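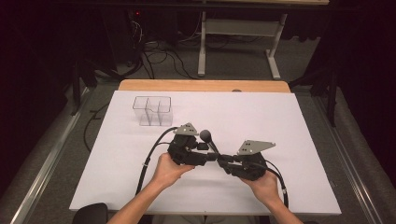

Cuidado de las manos en casa: consejos para después de fregar

Las manos que pasan el día entre agua, detergente y lejía pierden grasa muy deprisa. La piel se pone tirante, luego áspera, y al final se abre junto a las uñas y en los nudillos.

Agua. Lave siempre con agua templada. La caliente arrastra más grasa y el jabón no la necesita para limpiar. Aclare bien entre los dedos y debajo de los anillos, donde suele quedar detergente.

Secado. Seque a toques, sin frotar, con una toalla de algodón que no haya llevado suavizante.

Crema. Póngasela con la piel todavía un poco húmeda. Basta una cantidad del tamaño de un garbanzo para las 2 manos. Las de glicerina se absorben antes y van bien de día; las de vaselina o lanolina, mejor por la noche. Yo gasto la de Ulla, sin perfume, y no mancha el pomo de las puertas.

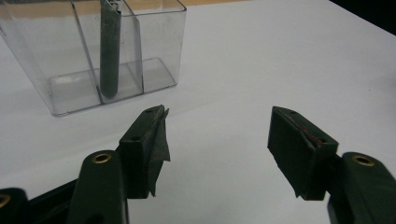 Renji Yokoyama escribe que a él la vaselina sola le dejaba las sábanas perdidas y que lo resolvió con unos guantes finos de algodón, puestos 3 noches seguidas cuando se le abren los pulgares. Es buen sistema. Los guantes se lavan a mano con jabón neutro y se tienden del revés.

Guantes de fregar. Compre una talla más de la suya y lleve debajo unos de algodón. Si se moja el forro, cámbielo enseguida. Los de nitrilo Horrocks aguantan bien la lejía.

Uñas. Aceite de oliva o de almendras en las cutículas, 2 veces por semana, al acostarse. No corte los padrastros con los dientes.

Grietas. Si una grieta sangra, supura o no mejora, consulte en la farmacia o con su médico. No le ponga limón ni alcohol.

En marzo, con el viento seco, conviene repetir la crema a mediodía.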